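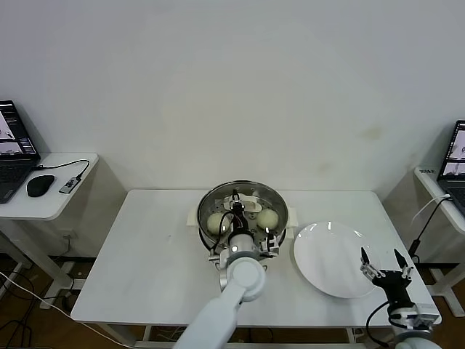 Filed under: Robotics at Home and Work > Teaching by demonstration > Food and soft objects

How many steamed bun demos before it's worth training? And how much should I mix things up?

Hi everyone! I've been lurking in this section for months and finally have something to ask. I'm teaching a two-arm setup to move steamed buns from a steamer pot onto a plate. I drive the arms, the software saves the joint positions and camera views, and later I train a policy on the lot. I am having a ridiculous amount of fun with it.

So far I have 185 good runs. The pot goes left of center on a white table, the plate goes on the right, and there are two buns on the tray. I trained once overnight just to see, and it picked up a bun! Then I slid the pot over by the width of my hand and the gripper came down on the rim, over and over, very confidently.

Three things I can't decide:

Should I keep going with the same layout until it's solid, or start moving the pot and plate now?

The buns dent. After a few pickups they have pinch marks, and I worry the policy is learning to look for the dents. Do people swap them out?

I use the left arm for the pot and the right arm mostly waits by the plate. Is a waiting arm a waste, or does it hurt the training somehow?

I record in blocks of 30 and then take a break, if that matters. Any advice very welcome, including "start over."

Posted by pakzad_bench, 18 Mar 2024

Riku Ueda
Oh, I love this task, don't start over! Your 185 runs are a fine base and you should keep every one of them. But yes, start moving things right away. What you saw with the rim is the classic sign that the policy has memorized a path and is barely using the pot in the camera view at all. I did the same thing with dumplings at Luston and spent most of May being proud of a robot that could only work in one spot.

What worked for us was a paper list taped next to the keyboard. Before each run you read the next line and set up the table to match: pot a bit left, pot turned so the handles point toward you, plate closer, plate farther, one bun, two buns touching, two buns apart. Write the list ahead of time. If you choose on the fly you'll drift back to the three or four positions your hands like, I promise.

Turning the pot matters more than you'd think. If it has handles they block the approach from some angles, and you want runs where you go around them on purpose.

On the buns, swap them often. I'd use fresh ones for each block and leave a few dented ones in the mix too, so the policy sees both. Cold buns are firmer and slide more on the tray, warm ones stick. If yours will be warm in real use then record some warm, and wipe the lens if it fogs up. I lost a whole block that way and didn't notice until playback — very sad evening.

We ended up with 293 runs after the first round, with the layout changed every time, and it was a completely different animal. It would even go back for a bun it had dropped. That came from leaving in the runs where I fumbled and then fixed it. Keep those! Just throw out the ones where you fumbled and gave up.

binexfan
more data. always more data. also check your lighting

Tamsel_K
Agree with Riku on nearly all of it. One thing I'd do differently is leave the layout list a little loose at the edges of the table. Our arms got awkward near full reach, the demos there were slow and jerky, and the policy picked up the jerkiness and used it everywhere. Pull in to where you can drive smoothly, then work outward once the middle is good.

About the waiting arm: it isn't a waste, and it's fine for it to hold still. Just hold it still in the same general place. In my first set I let the idle arm wander while I concentrated on the other one, and the trained version waved it around like it was directing traffic. Park it, open the fingers, leave it. If you want it to do something useful, have it steady the plate as the bun comes down, but then do that in every run from the first block on. I would not mix the two styles in one set.

Also look at how long you pause above the pot. I line up, stop, think, then go down, and that stop gets learned. In almost 70 of my early runs I was hovering for several seconds, and the policy would hover too, sometimes forever. I trimmed the pauses with the cutter in Pemow, but practicing ten or so throwaway runs before hitting record did more good than the trimming.

Please post again once you've moved the pot around, I really want to know how the buns that touch each other go. Mine always came up as a pair.

We use cookies to remember your login and the topics you follow. Accept / Manage settings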